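Why Do Things Have Rubber Feet and Knobs?

Look for something pale with a round black knob at its edge.
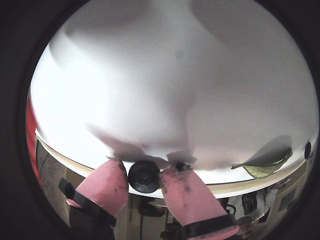 What is rubber good at?

Rubber grips. Push a rubber boot along a smooth floor and you can feel it drag. A small rubber foot under a chopping board does the same job – it stops the board from sliding about while someone is cutting.

Rubber is also a bit soft. If a hard lid bangs on a hard worktop, one of them may chip. A rubber pad between them takes the bump.

Are all black knobs rubber?

No. Some are hard plastic and some are painted metal. You often have to press one to find out. Rubber gives a little and then springs back.

What about shiny surfaces?

A shiny metal surface works like a mirror. If it is bent or dented, the things you see in it look bent too. Try it with the back of a spoon.

Try this at home

Walk round your kitchen with a grown-up and look under the toaster, the scales and the chopping board. Draw the feet you find. Are they round or square? Leave anything hot or plugged in for the grown-up to lift.

From the Cutton Children's Pages, Hundbridge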